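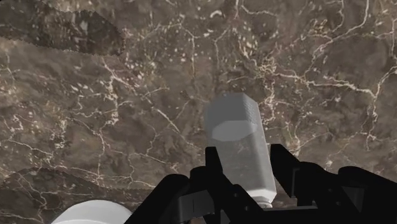
5. Simulator check before the arm is powered

Work through this section after the wiring checks in section 4 and before you plug in the arm's main supply. It covers the simulated pick, which uses the same control program as the bench arm. If you are building at the Denine shared workshop, the desktop machine by the window already has the simulator on it and you can start at step 3.

You will need:
The control program, installed as in section 2
The Pastier scene folder, copied to your home directory
The gripper file you saved at the end of section 3
A notebook or the printed log sheet

5.1 Loading the scene

1. Make a copy of the scene folder and work in the copy. Name it after your build so it does not get mixed up with someone else's.

2. Open the settings file in the copy and set the output to SIM. The line is near the top. Leave the port number blank.

CAUTION: If the output is set to ARM and the arm is plugged in, the program will move real motors as soon as you press Run. Check this line every time you open the program, even if you were the last person to use it.

3. Start the simulator and load the scene. The first load is slow. On the older laptops it can sit on a gray window for a while before anything is drawn.

4. Switch to the wrist view. You should be looking down past the black fingers of the gripper at a marble tabletop, brown with pale veins, with the gray bottle ahead of the gripper and its white neck end between the two fingers.

Note: The bottle is drawn slightly see-through, so the marble shows faintly in its lower half. Leave it that way. Tala Zein tried a solid material and found it harder to judge the finger gap.

Note: In the upper left and lower left of the table there are darker patches with a jagged edge. They are part of how the surface is drawn. The program does not treat them as obstacles and you can ignore them.

5. If the fingers do not appear in the wrist view, the gripper file has not been read. Close the simulator, check that the file is in the folder called tools, and start again from step 3.

5.2 Setting the approach

6. Press Home. Wait for the joint readout to stop changing.

7. Press Approach. The gripper moves to the start of the pick and stops with the fingers open on either side of the neck.

8. Look at the gap on each side of the neck. The bottle lies at a slight tilt in this view, so compare the gaps at the neck and not farther up the body.

9. If one gap is clearly wider, adjust the wrist offset in steps of 2 mm. Press Approach again after each change. Write down the final value — you will type it in again for the real arm in section 7.

Note: A build with the short finger plates normally needs less offset than one with the long plates. Vernon Gill's drawings cover both. The plate type is stamped on the parts bag.

5.3 Running the pick

10. Set the closing speed to 7 percent. The slider goes much higher. Leave it alone until section 9.

11. Press Close. The fingers should meet the neck and stop. Watch the force readout while they close.

12. If the force readout climbs above 700, press Stop, open the fingers, and lower the grip limit by one notch. Repeat until it stays under.

CAUTION: Stop in the simulator is the button on the screen. Stop on the real arm is the red switch on the bench. The screen button does not cut power to the arm. Get in the habit of reaching for the switch, even during this section.

13. Press Lift. The bottle should come up with the gripper and stay put between the fingers.

14. Press Release, then Home.

15. Repeat steps 7 to 14 until you have 9 clean lifts in a row with no change to the settings. If one fails, write down what happened and start the count over.

5.4 If something goes wrong

Bottle slides out on Lift: the grip limit is too low, or the fingers are closing on the rim of the neck. Raise the limit one notch first. If that does not help, go back to step 9.

Bottle jumps when the fingers touch it: the closing speed is too high. Check that the slider did not reset when the scene was reloaded.

Fingers pass through the bottle: the contact setting is off in the settings file. Turn it on and reload.

View is jerky but the readouts look normal: turn off shadows. This has no effect on the pick.

5.5 Saving your settings

16. Save the wrist offset, grip limit, and closing speed under your build name. Copy the same three values onto the log sheet by hand.

17. Close the simulator. Leave the output line set to SIM.

Log sheets for builds at the shared workshop go in the tray marked Górecki. Samira Moussa or Walid Haddad will initial the sheet, and you can then collect the power lead for section 6. If you are building at home, have a second person read your values back to you before you go on.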